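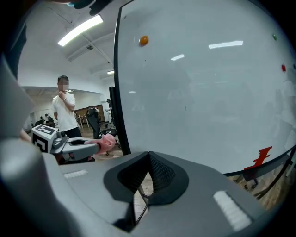 Inskip Baseball History Project - progress to Saturday, August 1, 2020

To: Dorothy Fairclough
From: Evie Haslam

Quick one, sorry, full budget sheet to follow Monday.

Interviews - nine done, all by phone since March. Mervyn Goodall gave us two hours on the old Inskip league, incl. the season they played on the fairgrounds with no backstop. Soledad transcribing, four finished.

Scorebooks - 160 pages scanned. Water damage on the early ones, slow going. Chidubem is checking names against the team rosters, spelling is all over the place.

Spending - $2000 instalment recieved, mostly gone on transcription and travel we'd booked before the shutdown. Chasing the refund.

Behind on: the travelling display. Library still closed. Would like to move it to spring if your ok with that - need an answer before we book the printer.

Next: catchers' and umpires' interviews, then captions.

Evie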